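Prollby library to stay open through heating and wiring upgrade

12 Sep 2022

The Prollby branch library will keep its doors open while its heating and wiring are replaced this spring, after the council dropped an earlier plan to shut the building for the whole job.

Work starts at the back of the branch, in the workroom and the local history corner, and then moves through the children's area and the main reading room. One section will be closed off at a time. The front desk, returns chute and toilets will stay in use throughout.

The council had said in July that the branch would close for the length of the project, with borrowers sent to the Kilereo branch instead. It received 76 written comments on that plan. Of those, 43 came from people who said they could not easily get to Kilereo, mostly because the direct bus no longer runs in the middle of the day.

In a notice to borrowers, the council said the staged approach would take longer but would keep a library service in the town. The contractor, Mikkelsen, has agreed to do the noisiest work before opening time.

The building's present heaters date from when the branch was extended, and two of them were switched off over winter after tripping the circuit. The reading room was closed on several cold mornings as a result. The new system will be reverse-cycle, with separate controls for each room, so the meeting room can be warmed for an evening booking without heating the whole place.

The rewiring will also put more power points along the walls. Borrowers have asked for these for years. At present most people who bring a laptop end up at the same few seats near the photocopier, and extension leads across the floor have been banned since a trip hazard was reported last year.

Opening hours will change slightly while the work is on. The branch will open 30 minutes later each morning and close at the usual time. The late evening will go ahead as normal, except in the weeks when the main reading room is closed off, when the library will shut at five.

Storytime and the baby rhyme session will move to the hall across the car park. Parents should use the side door of the hall, as the front steps are being repaired. The hall holds 35 people, a little fewer than the children's area, so families are asked to book a spot at the desk or by phone. Bookings are free.

The book group, the homework club and the tax help sessions will stay in the meeting room for now. The family history group will take a break until its corner is finished. Its microfilm reader has gone to Kilereo and can be used there by appointment.

Part of the collection will be out of reach for a while. Large print and talking books will be kept on trolleys near the desk, but some of the non-fiction shelves will be wrapped in plastic when work is under way nearby. Items on those shelves can still be reserved through the catalogue, and staff will fetch them once a day. Holds may take a few days longer than usual – the catalogue will still show the items as available.

Loans from Prollby have been extended by a week for the length of the project, and no late fees will be charged. Borrowers do not need to do anything to get the extra time.

The disabled parking space beside the entrance will be kept clear. Three other spaces will be fenced off for the builders' vehicles and a skip. More parking can be found on Irar Street, behind the post office, where the two-hour limit still applies.

The council expects to put up a week-by-week plan of the closed sections on the library noticeboard before work begins. Questions can be left at the desk or sent through the council website.

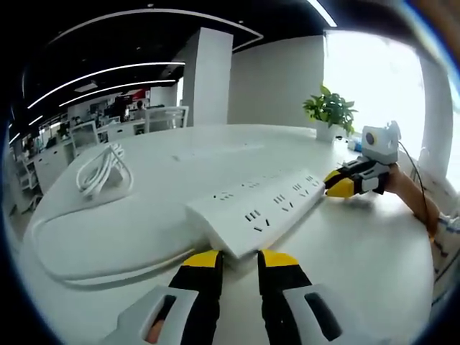
The mobile library's timetable is not affected, and it will make its usual stops in the outlying villages.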